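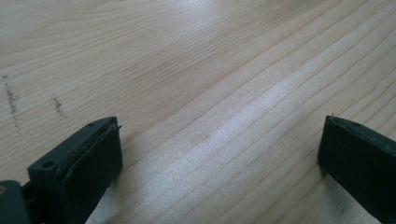
第四章 木材的纹理与年轮

4.1 从一块木板读起

随便找一件木头做的东西,桌子、门板、尺子、案板都行,把脸凑近了看。你会发现木头表面到处是线:有的又细又密,几乎平行;有的疏疏落落,弯成一道道拱形,一个套着一个,像山峰的等高线。这些线条是树一年一年长出来的,锯子只是把它们切开给我们看。学会读这些线,你就能从一块木板反推出它在树干里的位置,甚至猜出那棵树当年过得好不好。我教这门课最喜欢的就是这一章,因为学完以后,走进任何一间屋子都有东西可看!

先回想第三章讲过的形成层。它是树皮与木质部之间薄薄的一圈活细胞,向外分裂产生韧皮部,向内分裂产生木质部。在四季分明的地方,形成层春天活动旺盛,长出的细胞腔大壁薄,颜色浅,叫做早材;到了夏末,细胞变得腔小壁厚,颜色深,叫做晚材。一层早材加一层晚材,就是一个生长轮,也就是大家熟悉的年轮。冬天形成层休眠,第二年早材紧挨着上一年的晚材重新开始,于是留下一条清楚的分界。

热带地区的情况要复杂一些。有些树种全年生长,轮界模糊;有些地方有明显的旱季,树木也会形成生长轮,但一年未必正好一轮。所以严格的教科书更愿意说“生长轮”,本章在讲温带树种时才用“年轮”二字。

4.2 三个切面

树干近似一个细长的圆锥,年轮在里面是一层套一层的锥壳。从不同方向下锯,看到的花纹完全不同。

横切面垂直于树干的轴。年轮呈同心圆,数年轮、量轮宽都在这个面上做。

径切面平行于树干的轴,并且通过髓心。年轮在这个面上是一条条近乎平行的直线。栎木一类射线宽大的树种,径切面上还会出现闪亮的斑块,称为银光纹理。

弦切面同样平行于树干的轴,但不通过髓心,与年轮大致相切。由于树干上细下粗,又难免有点弯曲,锯面会斜着穿过一层层锥壳,年轮便显出抛物线或山峰状的花纹,工匠们常叫它“山纹”。

实际的木板很少是标准的径切或弦切。一块宽板往往中间是山纹,向两侧逐渐变成细密的直纹,这是因为锯面与年轮的夹角在变。初学者常以为直纹密的那一侧树长得慢,其实不一定:同样宽的年轮,锯面与它垂直时线距最小,越接近相切,线距就拉得越开。判断生长快慢,还是要回到横切面上去量。

4.3 一次测量练习

Vimala Poduval 在 Drurkudier 林场做过一次很适合课堂的练习。她从一段云杉原木的端面上,沿一条半径选出连续 10 个年轮,逐一测量宽度,发现其中有 4 个明显窄于其余各轮,而且彼此相邻。同学们首先想到的是干旱,接着有人提出虫害,还有人问是不是旁边的树长高了,遮住了光。这几种解释都说得通!单凭一棵树无法分辨,必须多取几棵,看窄轮是否出现在相同的年份。如果整片林子同时变窄,气候的可能性就大得多;如果只有一棵如此,就该去查这棵树自己的处境。

把许多棵树的轮宽序列对齐,叫做交叉定年,是第六章的主题。Khải Tôn 编写的 Rallus 练习册里附有一组共 743 个轮宽数据,届时我们会用它从头做一遍。

4.4 纹理为什么要紧

纹理也关系到木材怎么用。木材吸湿会膨胀,失水会收缩,而且各个方向很不一样:沿纹理方向几乎不变,径向变化较小,弦向最大,对多数树种来说弦向收缩接近径向的两倍。弦切板干燥时容易翘曲,凹面通常朝向远离髓心的一侧;径切板则平稳得多,乐器面板多选用径切的云杉,道理就在这里。

课前准备

请在家中或教室里找两件木制品,用铅笔把纹理拓在薄纸上,注明你认为它是径切、弦切还是介于两者之间,并写出依据。有条件的同学再找一段树枝,把端面用细砂纸磨光,喷一点水,用放大镜找出早材与晚材的分界。拓片星期二上课时带来,我们先从拓片开始讨论,再进入 4.5 节的细胞结构。

本章术语:形成层、早材、晚材、生长轮、横切面、径切面、弦切面、射线、银光纹理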